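Ultus two-arm bench package: review after one budget year

Posted 4 April 2022

We bought the Ultus package last May, after a long argument over whether to spend the money on one larger arm or two small ones. We went for two. The list price was 3689 a month on a 26-month lease, delivery to Nornanstead included. Training was extra, and the quote did not make that clear.

The package covers the arms, a gripper for each, the controller and a basic software licence. It does not cover a table, cable management, wrist cameras or anything to pick up. We had put 2000 aside for all of that and spent it before the first arm was switched on. If you are planning a similar purchase, put the accessories in the same request as the arms. Going back for a second approval cost us more time than the installation did.

Most of our use is cloth handling. The grippers are fine for this. The fingers are blocky and open wide, and they can get down close to a flat surface. Thin fabric is harder than thick, and we would have liked a softer fingertip as standard. Głowacki sells a set that fits, but the lead time from Kaltport was 32 days when we asked. 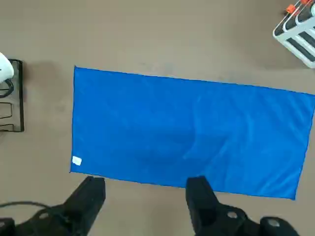 Gripper fingers at the edge of the blue cloth.

Test materials are the cheap part. Cloths, paper cups, wire racks and wooden sticks cost next to nothing, and we get more out of them than we did from the boxed object kit we ordered first. I would skip the kit.

Cabling is the weak point. Each arm has its own run, the controller needs space, and the power adapters have to go somewhere. Allow for trunking and a deeper table than the brochure shows. We chose ours from the footprint drawing, which leaves out the cables altogether.

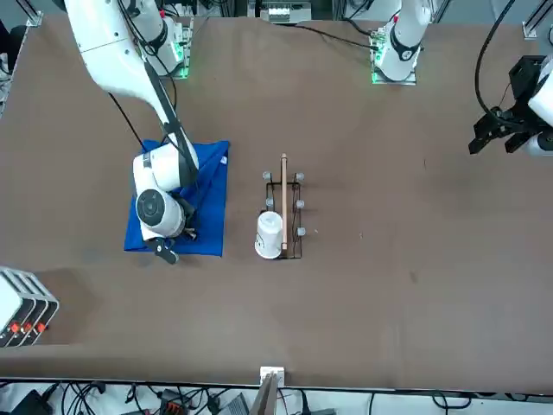 Nornanstead Handling and Automation Team | Equipment Reviews

Support has been reasonable. Emails are answered within a day or two, and the one faulty lead we reported was replaced free of charge. The software licence renews separately from the lease, so check both end dates before you sign.

Would we lease it again? Yes for the arms, no for the training, which covered little that is not in the manual. A single-arm version is available, but two is the right number for folding work. Get the table quote first.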